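小物の仕分け:灰色の角型容器を2つ使う手順

対象は、机や床に散らばった小型の工具、子どもの玩具、用途の分からない部品類である。量は家庭の引き出し4段分までを想定する。それ以上になる場合は、部屋または棚ごとに区切って同じ手順を繰り返す。

用意するもの
角型容器 2個(同じ寸法、無地)
乾いた布 1枚
中性洗剤を薄めた水
マスキングテープと油性ペン
収納先の引き出しまたは棚

容器の選定
底が平らで、側面の立ち上がりが垂直に近いものを選ぶ。丸型や底のすぼまった容器では、長い柄の工具が斜めに立ち、隣の品を隠す。色は灰色を推奨する。白は淡色の玩具が見えにくく、黒は濃色のねじや六角レンチが沈む。蓋は作業中に使わないため、付属していても外しておく。深さは手首が隠れる程度までとし、それより深い容器では底の品を探す動作が増える。

配置
容器は机の上に前後に並べる。手前を「未分類」、奥を「分類済み」とする。左右に並べる方法もあるが、奥行き方向に置くと利き手を問わず同じ動作になる。2個の間に隙間を空けない。隙間に落ちた小物は作業の最後まで気付かないことが多い。

手順1 投入
対象物を手前の容器に入れる。積み重ねは2層まで。刃物、針、割れた樹脂片はこの時点で除き、別の硬い箱に移す。電池が入っている玩具は電池を抜く。液漏れの跡がある場合は容器に入れず、紙の上に置いて個別に処理する。

手順2 取り出し
必ず1点ずつ取り出す。工具は柄または首の部分を持ち、先端を自分に向けない。柔らかい玩具は胴を軽く持つ。尾や耳など細い突起をつまむと、付け根に亀裂が入ることがある。容器の壁際に寄った品は、手前にあるものを先に取り出してから扱う。上の品を押しのけて下の品を引き抜くと、塗装面に傷が付く。

手順3 判定
取り出した品を次の順で判定する。
(1)用途が言えるか。言えないものは「保留」とする。
(2)破損していないか。柄のぐらつき、樹脂の白化、べたつきを確認する。
(3)同じものが既にあるか。重複品は状態の良い方を残す。
1点の判定に長い時間をかけない。迷った時点で保留に回し、手を止めずに次へ進む。

手順4 拭き取り
残す品は布で拭く。べたつきのある柄は薄めた中性洗剤で拭き、続けて水拭き、乾拭きを行う。シンナー系の溶剤は樹脂の柄を侵すため使用しない。玩具の継ぎ目に入った埃は、乾いた歯ブラシでかき出す。

手順5 移動
判定と拭き取りの済んだ品を奥の容器へ移す。工具は柄の向きを揃えて寝かせ、玩具は空いた側にまとめる。両者を混ぜて積まない。工具の先端が玩具に当たる場合は、間に厚紙を1枚立てる。

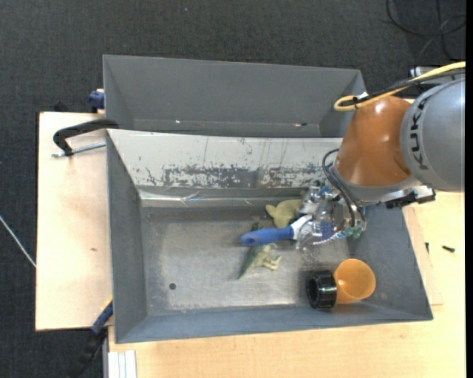
セウルギ・ハからは、工具と玩具を最初から同じ容器に入れるのは二度手間ではないか、との指摘があった。先に大まかに分けてから投入すれば、手順5の厚紙は不要になるという。品数が少なく、全体を一目で見渡せる場合はその方法でよい。ただし床一面に散らばった状態では、分けながら拾うと立ったり屈んだりする回数が増える。本稿では、拾う作業と分ける作業を切り離す手順を標準とする。

手順6 収納
奥の容器が埋まる前に収納先へ移す。満杯まで溜めると、下の品を再び探すことになる。引き出しにはマスキングテープで内容を表示する。表示は「工具」「玩具」のような大分類で足りるが、ドライバー類は差し込み部の形状まで書いておくと後で探しやすい。

手順7 保留品の処理
保留品は紙袋に入れ、表に月だけを記入する(例:9月)。翌月の同じ作業で再度判定し、それでも用途が言えないものは自治体の区分に従って処分する。金属と樹脂が一体になった工具は、地域によって区分が異なるため、事前に確認しておく。

よくある不具合
・容器が滑る:底面に滑り止めシートを敷く。木の天板では、濡れた布を敷くと染みが残る場合がある。
・途中で中断した:未分類の容器に布をかけ、そのまま置く。2つの容器を重ねない。
・奥の容器から品を戻したくなった:戻さずに保留の袋へ入れる。

容器の手入れ
作業後は2個とも逆さにして埃を落とし、内側の隅を布で拭く。ねじや座金は隅に残りやすいため、指でなぞって確認する。洗った場合は完全に乾かしてから重ねて保管する。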